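Umali Parks and Play Spaces Working Group
Minutes of the October meeting, held in the library annex, 7:00 p.m.

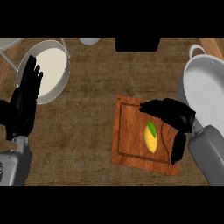

Tabletop and two robot arms, computer rendering.

Welcome and previous minutes

The chair opened the meeting at 7:00 p.m. and thanked everyone for coming out on such a wet night, particularly the families from the Pulia side of town who had to take the long way in while the bridge is being resurfaced. There was coffee, and a very fine apple cake which was gone before the second item. The minutes of the last meeting were read and accepted with one correction: the new water fountain is on the north side of the ball field and not the south.

Climbing area at Pulia Park

Most of the evening went to this item, as expected. The group has been talking about a proper climbing area at Pulia Park for a good long while now, and it was a real pleasure to have drawings on the table at last. Bostix, who put in the swings at the elementary school, have sent a revised layout following the comments made over the summer. The low boulders have moved closer to the picnic shelter so that parents of smaller children can sit down and still keep an eye on things, and the rope net now stands on its own with a wide path all the way around it.

The general feeling was very warm. Several members said they liked the curved edge along the creek side, and one mother told us her children had already picked out which boulder was theirs. There was a longer discussion about the surface under the net. Bostix have priced both wood chips and poured rubber. Wood chips cost less to put down but have to be topped up and raked, and the parks crew are already stretched in the spring. Poured rubber would let wheelchairs and strollers get right up to the net, and that seemed to settle it for most people in the room. A member who lives across from the park asked whether the rubber would smell in hot weather, and the secretary will put that question to Bostix in writing.

Agreed: to go ahead with the revised layout, with poured rubber under the net and wood chips around the boulders, provided that the answer from Bostix is satisfactory.

Shade over the toddler corner

Plirnex have offered to lend us a sample shade sail for the winter so that we can see how it stands up to the wind off the hill. Everyone thought this was generous. The chair asked that it be hung well above reach, remembering what became of the banner at the summer picnic. The tan fabric was preferred to the bright blue by a show of hands, although the blue had its loyal supporters and they asked that this be recorded.

Money

The balance in the play spaces account stands at $2,014 after the bill for the gate hinges was paid. The pancake breakfast brought in a good share of that, and the group wishes to thank the fire station once more for the loan of the griddles and for doing so much of the flipping. It was proposed to set aside $1,000 toward benches for the climbing area, the rest of the project being covered by the town and the grant. This was carried with no one against.

We did talk for a while about whether the benches should have backs. The feeling was that anybody who has sat through a whole afternoon at the park will want a back, so benches with backs it is.

Survey of park users

The survey forms left at the library and the bakery have come in, 76 of them in all, and our thanks go to everyone who took the trouble. Restrooms came up more than anything else, with later closing hours in summer next. Quite a few people wrote kind words about the flower beds, and those will be passed along to the garden club. The full results will be pinned up by the library door once they have been typed.

Opening day

It is early to be planning a party, but the group could not help itself. Ideas included a short parade from the school, music from the middle school band, and free popcorn - the popcorn machine can be borrowed from the church if we ask in good time. It was felt that speeches should be kept short and that the children should be let onto the boulders as soon as possible. A small group of four members will meet before next time and bring back a simple plan.

Other business

The gate at the Umali Road entrance is sticking again and has been reported to the town. A pair of child's red rain boots was left under the slide and can be claimed at the library desk. Anyone with a spare folding table for the plant sale is asked to let the secretary know.

The meeting closed at 8:40 p.m. The next one will be in the same room, at the same time, and the door on the parking lot side will be open.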